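Front Page > Features > Machines at Home
Print this story | E-mail this story

The Rules of the House

Every trade gets the rulebook it deserves, and household robotics has one that runs to 67 pages and spends two of them on what counts as a bowl.

The document comes out of Jidumico, a small outfit in Guimarães that writes working rules for people who teach machines to do chores. The teaching is done by hand. A person picks up a gripper, goes about some ordinary bit of tidying in an ordinary room, and the recording goes off to a robot that has never had to share a bathroom. What the person may and may not do in the meantime is where the pages come in.

I read all of it on a train, and I can report that it is stricter than my mother. Open the fingers fully before you approach. Come in from above when the thing you want sits in a container. Never drag what you could lift. If you drop something, leave it dropped until the recording is over, then start again from the top - no heroic catches, which teach a robot to expect luck.

The section I liked best is on liquids. A full bowl must be treated as full for the whole session, even by the person who filled it. Soft furniture gets its own warning, as anyone who has eaten soup in bed will understand. Trash comes later, under "Low-Value Objects," a heading that seems a little harsh on candy wrappers.

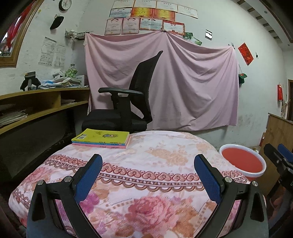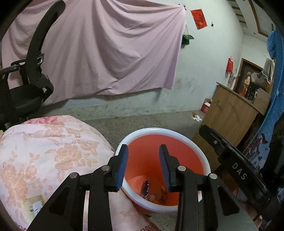 The hardest rule to write was the one on mess. An early draft told people to clear the room first, and the drafters got back 500 recordings of rooms in which no human being had ever lived. The robots trained on them did very well until they met a sock. The current text says to leave the house as it is and remove only what is sharp, breakable or embarrassing. It doesn't define embarrassing.

There is a rival school. Vulier, a competing set of guidelines drawn up in Pliltorville, allows no more than 10 loose objects within reach and wants the floor swept. Its supporters say you can't learn to drive in a traffic jam. The Guimarães camp replies that most people live in one. I have sat through a panel discussion on this, and it ran well past lunch.

Where the two agree is on privacy, and here the jokes thin out. Both want papers with names on them turned over or taken down, and both give the householder the right to withdraw a recording without saying why. Both are also voluntary, so a company in a hurry can skip that chapter and still claim to follow the rest. I would start there if I were handing out fines.

The next edition is due in September and is expected to be longer. Roughly 200 comments have come in so far, a good share of them about the bowl.

Contact the features desk | Copyright, all rights reserved | Back to top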